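Christmas at Grandlow Street: bins, parking, keys

Last one before the break so quick.

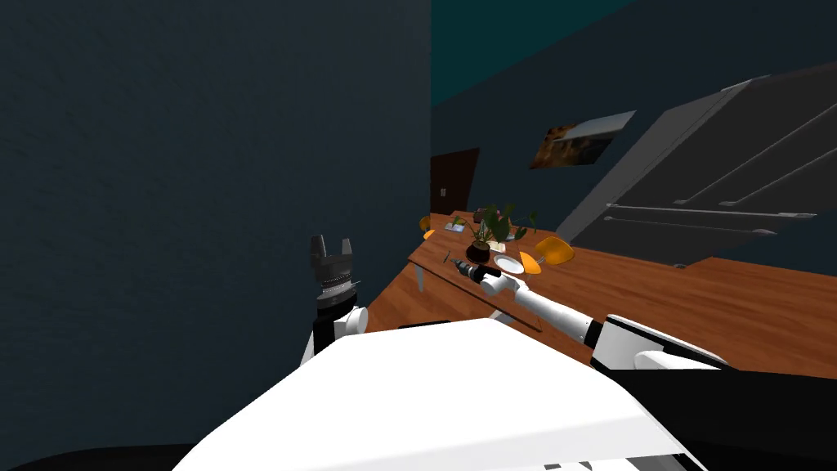 One reader from the Nakeston end wrote in to say the bin dates in the last issue were wrong, and that she put hers out on the wrong morning along with half the road. Fair. Sorry. Correct version now on the noticeboard by the post boxes, and the online calendar has been fixed too. Glass is still separate. Flat cardboard only please, the crew left a whole stack behind last time becuase of the polystyrene.

Parking. The 2 visitor bays by the Muvau side gate are closed till March while the drain is dug up. Use the top car park, code as before. Permits on the dash or you will get a ticket, and no, we can't cancel them for you, it's a seperate company.

Hall hire over the holidays: still 27 pounds a session, heating included. Two slots left. Keys from the office up to noon today, after that you'll have to wait.

Winter fund stands at 468 pounds. Thank you. Tin stays on the counter at Hirose until they shut for the new year.

Lost: one grey glove, child's bike helmet, casserole dish with lid (lid found, dish not). Ask at the office.

Also the path behind the garages is icy first thing, grit bin is full, help yourselves.

Next issue when we're back. Items by email, short ones go in first.

23 December 2022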